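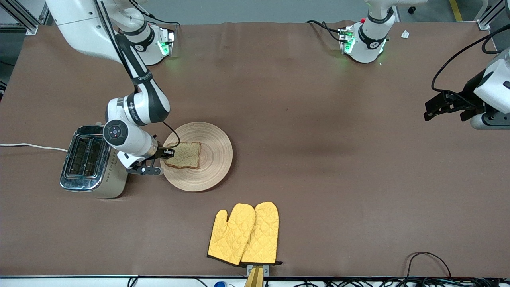 I have never understood why people get excited about toasters. A toaster has one job, it does it for two minutes at a time, and then it sits there collecting crumbs until the next morning. Yet I've been reading reviews of the new Bolidach and the Tastura, and you would think they were choosing a car. A long two-slot model with a shiny chrome top is as fancy as I am prepared to go, and even then I know I'll be wiping fingerprints off it for the rest of my life. The bread matters more. A slice with seeds in it and a properly dark crust will taste good out of almost anything, and it looks right on a round wooden plate in a way it never does on china.

About wooden plates, though. I was told by a shop assistant that they keep toast crisp, because the steam has somewhere to go. Maybe. I tried it for a week in September, one slice on wood and one on a cold dinner plate, and the one on the dinner plate did go a bit damp underneath. So did the other one, slightly later. If you eat your toast while it's hot, which I'd have thought was the whole idea, I doubt you would notice. I still use the wooden one. I just won't pretend it's science.

Then there are oven mitts. I own a pair of quilted ones and they are fine for a casserole, but I keep seeing them recommended as part of a 'breakfast set', next to the toaster and the butter dish. Who is putting on mitts to pick up toast? You couldn't get a thumb that size anywhere near the slot. Mühlbauer want 45 pounds for their set and the mitts must be a fair part of that. Yellow is a cheerful colour in a kitchen, I'll give them that, though mine show every splash of gravy.

The Zostard people claim their toaster is good for 2,000 slices before the browning starts to drift. I'd like to know who sat and checked. At our rate that's a couple of years, maybe less when there are visitors, and my mother's old one went on for decades with the dial stuck between three and four. It burnt one side of everything – we scraped it over the sink and nobody died.

I'm keeping the one I have for now. The crumb tray needs doing again.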